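Handout 4, revised 9/27/25. Bring it with you; the spare copies from July went the way of all spare copies.

# Shared Tables: Clearing, Sorting and Keeping a Work Surface

Office Practice, Unit 4
Werard Evening Program

## 1. Where we left off

Last session covered drawers, which hide their sins. This one covers the table, which has no such luck. A large shared table in an open-plan office belongs to everyone, and property law has a long and gloomy literature on what happens next.

The reading is chapter 9 of the Clalitz workbook, pages 166 to 171. The author is fond of the phrase "surface discipline." You may skip the poem.

Three terms you will need:

- **Resident:** an object that lives on the table with general consent.
- **Visitor:** an object in use right now by a person you could point to.
- **Squatter:** everything else.

Most arguments about tables are arguments over whether something is a visitor or a squatter. The owner of the thing always says visitor.

## 2. Packaging first

Start with bags, wrappers and sleeves. They weigh nothing, they take up a great deal of room when flat, and people work around them for days out of a vague feeling that they might be part of something.

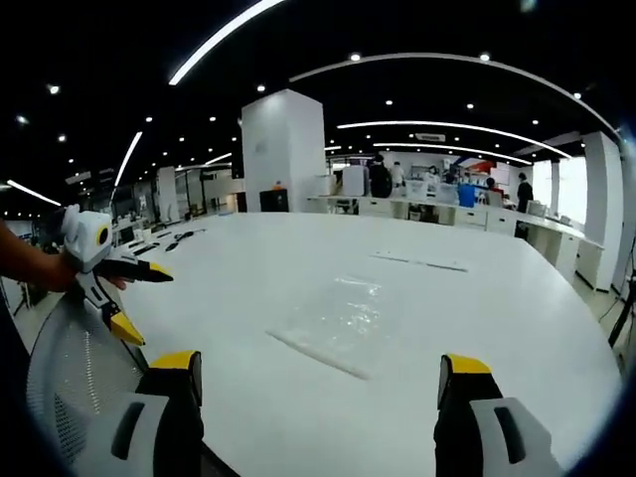 A clear plastic bag gets one decision and gets it immediately. Either something goes back into it today, or it goes in the bin. "Keep it in case" is allowed for packaging with a printed label you need for a return, and then it lives with the paperwork. The Vorkodov exercise from session two applies: pick the bag up, say out loud what it is for, and notice how long the silence lasts.

Check inside before you throw anything out. Clear plastic is good at hiding clear plastic, and small parts like to settle along the seam.

## 3. Long thin things

Rulers, slats, strips, bars, edging. I give these their own section out of personal bitterness. They don't fit in a pen cup, they stick out of trays, and when laid on a white table in a pale color they more or less vanish until somebody puts an elbow on one.

The working rules:

1. Lay them parallel to the table edge while you sort. A diagonal strip takes up far more useful space than its width suggests.
2. Keep pairs together. If two strips look alike, assume they are a pair until someone who knows says otherwise.
3. Store them flat in a shallow tray, or hanging if they have a hole. Leaning them in a corner is not storage – it is a delay.
4. Pale things go on a dark mat.

The Châu tray in the supply closet is long enough for most of what we handle in class. It is labeled LONG THIN THINGS in my handwriting, and I stand by it.

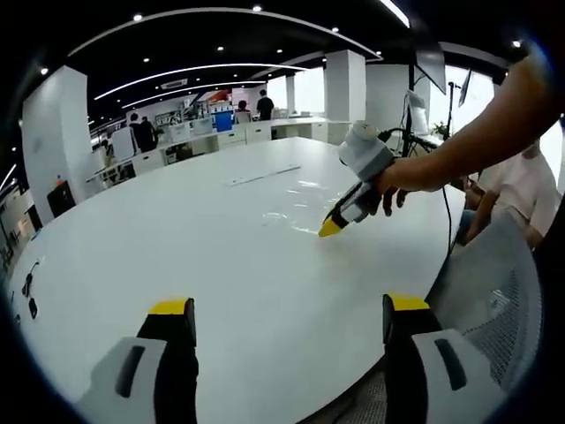

Anything flat and white deserves a second look on a white surface. Run a hand lightly across the table before you declare it clear. Glossy tops are the worst for this, as the glare from overhead lights will cover a fair amount of evidence. Move to the other side and look again with the light coming from somewhere else. This takes a few seconds and has saved me from several confident announcements.

## 4. Cables

A cable on a table is in one of two states: attached or abandoned. Attached cables should leave the table by the shortest route that doesn't cross anybody's lap. Abandoned cables get coiled, tied and tagged with the name of whatever they fit. If no one can say what they fit, tag them "unknown" with the date and put them in the orphan box. The orphan box is emptied at the end of term, usually to cries of recognition.

Short cables are a special case. They are too stubby to coil, so people leave them where they fell. Use a small zip bag, one per cable, label facing out.

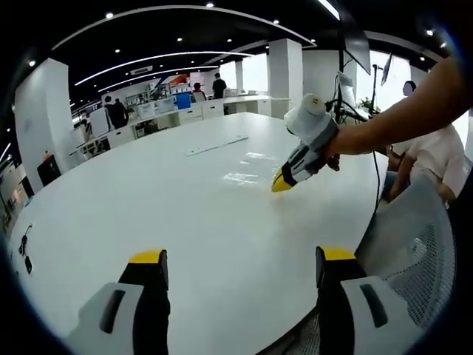

**Should the table be cleared completely at the end of every day?**

Only if it is shared by people who work different hours. For a table with one steady group, clear the squatters daily and leave the residents alone, then do a full clear once a week.

## 5. Chairs, briefly

Push them in. I was asked to expand this section and have declined.

## 6. For next session

Choose one shared surface at your workplace and write it up in 356 words or fewer. Last term I received one of 2,000, most of it concerning a stapler. Include:

- a list of residents, with a line on who agreed to them
- any squatters, and how long you think they have been there
- where the long thin things go
- one change you made, and whether it survived until the following morning

Hand in on paper, please. Leave it in the wire tray by the door and not on my table.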